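Sponges, trays and other washing-up claims I've stopped believing

Posted 1/27/26 in Kitchen

There is a great deal of advice about washing up, and most of it seems to be written by people who have either a dishwasher or something to sell. I've had neither for years. What follows is what I still do after dropping the rest, and you're free to doubt it as much as I doubted the others.

Scrape first. No, properly.

Every tips page tells you to scrape plates before washing and then treats it as too obvious to discuss. Then you watch how people do it: one swipe with a fork and into the bowl. The bits that matter are the small ones. A scrap of crust goes soft, falls to pieces and ends up in the sponge, and from then on you are wiping crumbs on to clean plates. Stringy, saucy leftovers are worse, as they wrap themselves round the scouring side and have to be picked out with your fingers.

Use the edge of a silicone spatula if you have one, or a crust of bread if you don't. I tried a Gusitz plate scraper, a curved piece of plastic with a handle, and found it did nothing that the spatula didn't. It now lives at the back of the drawer.

The two-sided sponge

The ordinary sponge, soft foam on one face and scouring pad on the other, is still the best thing in the kitchen for its money. My complaint is with the claims made on its behalf. The packet of Hokine ones I bought in May promised a "deep-clean action" I have yet to detect. They were sponges. They worked like sponges.

What does make a difference is how you hold it. Most of us lay it flat under the palm, which is fine for the middle of a plate and useless for a rim. Pinch it together at one side so the rest fans out and you get a wide, floppy working edge that follows a curve.
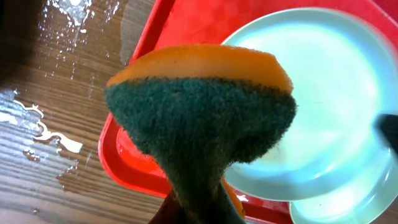 Orange foam, green scourer, pinched at the base so that the top spreads out.

The foam side is enough for nearly everything eaten off a plate. I keep the green side for pans and baked-on corners, and I don't use it on anything with a glaze or a shine I'd like to keep. You will read that a scourer is perfectly safe on all crockery if you go gently. Perhaps. I have a dark blue serving dish with a dull patch the size of a saucer that says otherwise, and I was going gently.

As for when to change it, the advice runs from every few days to every couple of months, and I've never seen anyone explain where their number came from. Mine goes when the pad looks like an old cat or when it smells after a good rinse, whichever comes first. It then gets a corner snipped off and does the hob, and after that the bin.

Microwaving it? I did that for a while. It made the kitchen smell of hot sponge, and I couldn't have told you whether it did any good. Squeezing it out hard and standing it on its edge to dry costs nothing and has stopped the smell better than anything else I've tried. The suction-cup holders (mine was a Baven) fall off in the night and frighten you.

A tray is worth having, grudgingly

I was against trays. They looked like one more thing to wash. Shahzad Lodhi, who wrote in after my last grumble on the subject, told me to try one for a week before being rude about it, so I did, and I'm afraid he had a point.

A plain plastic one with a raised rim will do. Dirty plates go on it at the table, side by side if there are only a couple, and stay on it until you're ready for them. The sauce drips on the tray and the table stays out of it. That matters most if your table is wood, where a greasy ring can sink in while you're still talking over coffee.

Things I'd check before buying:

The rim. Flat serving trays are pretty and let everything run off the side.

The corners. Rounded ones wipe clean in one go. Square ones collect a brown line you'll be digging at with a cocktail stick.

The surface. Avoid a woven or moulded pattern. Smooth and shiny shows every smear, and I now think that's the whole use of it – you can see what you've missed.
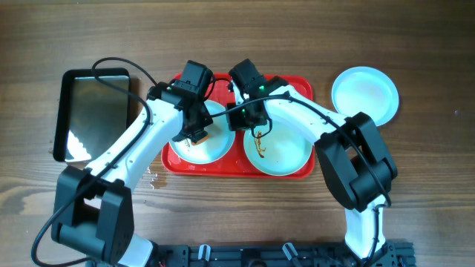
Don't bother with the ones sold as "non-slip". I paid extra for a Chaudhry tray with a rubbery coating, and the coating held on to sauce far more firmly than it ever held on to a plate.

Sauce smears and the hot water question

Pinkish smears on white plates, the sort you get from anything with tomato or chilli in it, are supposed to need soda, vinegar, lemon, or all of them in a fizzing heap. The fizz is good fun and that's the kindest thing I can say. Soda and vinegar largely cancel each other out, so you're left scrubbing with slightly salty water.

Try this before you get the cupboard out:

Wipe the plate with a used paper napkin while the sauce is still wet.

Put one drop of washing-up liquid straight on the foam, not in the bowl.

Go round the rim first, then the middle, then the back. Everyone forgets the back.

Rinse under warm water and tilt it to the light. If it still looks pink, do it again before you reach for anything stronger.

Kauko Huttunen wrote to say he soaks his for 13 minutes in a bowl with 500 ml of hot water and swears by it. I soaked one plate and simply washed another from the same dinner, and couldn't tell them apart. He's welcome to his 13 minutes.

The tray goes last, with whatever is left on the sponge. Both sides, mind, or it'll print a ring on the table the next time you put it down.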